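September
Posted by Hajar El Khatib, Skustora

Skustora is looking for four part-time packers and sorters to join us through the fall, and I would love to hear from you even if you have never done this kind of work before. We are a small household goods business in Gredanard. People send us the contents of kitchens and closets they no longer need, and we sort it, wrap it and box it up for its next home. Last season we sent out 1,513 boxes, and I think I taped a good share of them myself (my thumbs certainly remember it!).

The job is mostly standing work at a table. You will fold linens, pair up lids, wrap glasses in paper and write a short list for the inside of each box. Shifts run from 9 in the morning until 1, with a proper break for coffee in the middle, and there is usually something baked to go with it.
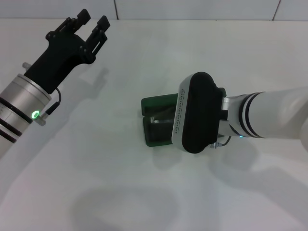 Packing well takes patience more than strength, and we will happily teach you the way we like it done. You start with the heavy pieces, then the paper, then the light pieces, and you learn to feel when a box is full before it starts to bulge. We work on a plain white tabletop, and I am fussy about wiping it down between boxes, so please be ready to do the same - a crumb or a smear of ink finds its way onto a pale tablecloth faster than you would believe. Bring shoes you can stand in and a sweater.

We would like people who can manage at least two mornings a week and who don't mind a bit of chatter while they work. A good eye for a chipped rim is a help. So is neat handwriting, though we can work around that. You should be able to lift a full box of books with a partner. Pay is by the hour, and you are paid for your training mornings too.

To apply, write me a few lines about yourself and tell me which mornings suit you. Please leave your note at the Skustora front desk, Room 52, or slip it under the door if we have gone home. I read every one and will get back to you before the end of the month - a little sooner if the kettle and I get a quiet afternoon.

Hajar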